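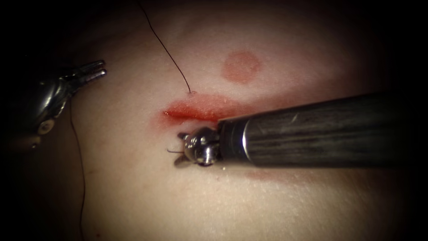
Page last changed: Thursday, 16:40

Matched giving on payroll donations: new rules from June

The Vurkoreo matched giving scheme moves to a new set of rules in June. Staff who already give through payroll do not need to fill in a new form. Their monthly amount carries over, and the match will be worked out under the new rules from the first pay run of the month.

The main change is the ceiling. Vurkoreo will match gifts pound for pound up to £2000 per person in a tax year. The old ceiling applied to each charity separately, which meant that a person giving to several charities could be matched several times over while someone giving the same sum to one charity could not. The new ceiling covers all of a person's gifts taken together.

Gifts are taken from gross pay, before income tax is worked out. National Insurance is still due on the full amount. A basic-rate taxpayer who gives £10 a month will see take-home pay fall by £8. The match is paid on the full £10. Scottish taxpayers should check their own band, as the figures differ.

Each person may name up to 3 charities. The split between them is set as a percentage and must add up to 100. If a charity closes or leaves the register, its share is held until the donor names another. Held money is not returned to pay.

Payments go out through Stimus, the payroll giving agency, once a quarter. The match is sent in the same transfer as the gift, so charities will see one line per quarter where they used to see two. Donors who have asked to stay anonymous will remain so. The agency's fee is met by Vurkoreo and is not taken from the gift or the match.

One-off gifts can still be matched if they are entered before the payroll cut-off. Sponsorship of a colleague is treated as a one-off gift. Raffle tickets, auction lots and event entry fees are not matched, as the buyer gets something in return.

At the last count 128 staff were giving through payroll, 68 of them at the Uvberg office. Changes to an amount or a charity are made on form G2 – the old paper slip is no longer accepted.

Questions about the match go to Barbara Czarnecka in payroll. Questions about a payment that has already left should go to Stimus, with the donor reference from the payslip.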